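Oiling a wooden table

Sand with the grain, 120 grit first and then 180. Vacuum the dust and wipe the surface with a barely damp cloth. Let it dry overnight before opening the oil.

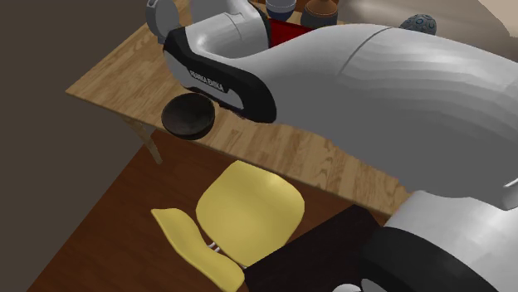

Apply the oil thinly with a lint-free cloth and wipe off the excess after 14 minutes. Two thin coats cure harder than one thick coat - allow a full day between them. A dark bowl kept on a wooden table, as here, should be lifted when moved, never slid. Keep the room near 70 degrees while the finish cures.

Lay used rags flat outdoors to dry. Oily rags left in a pile can ignite.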